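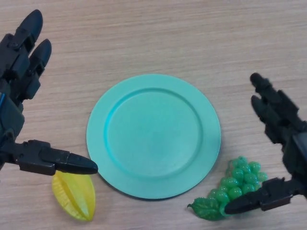 The Ivenlow open house began at 10, and by the time I found parking the coffee had run out. A man with a lanyard told me 462 people had signed up. I think most of them were ahead of me in the corridor.

Ivenlow makes tableware, and it takes plates more seriously than I have ever taken anything. Oksana Panasiuk led our group and spent most of the first stop on rims. A wide, flat rim, she explained, gives your thumb somewhere to be that isn't the gravy. I eat over the sink, so this was news to me.

The turquoise plate got a table to itself, apart from a bunch of green grapes and a yellow star fruit. The fruit is plastic.

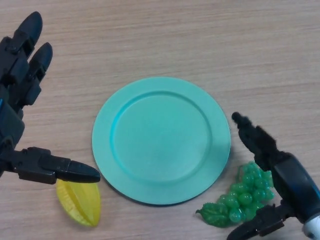

Kiri Faulkner, who was on my tour and had skipped breakfast, took the news about the grapes badly. She did like the plate: matte, no pattern, a shallow round well in the middle. I asked whether soup was possible. Oksana said it was possible once.

The shop is at the end, past the restrooms. Turquoise was sold out, so I came home with 4 gray ones and a parking ticket. The next open house is in June. Signs for the lot say Semeniuk Street, but go in by the back gate, and bring your own coffee.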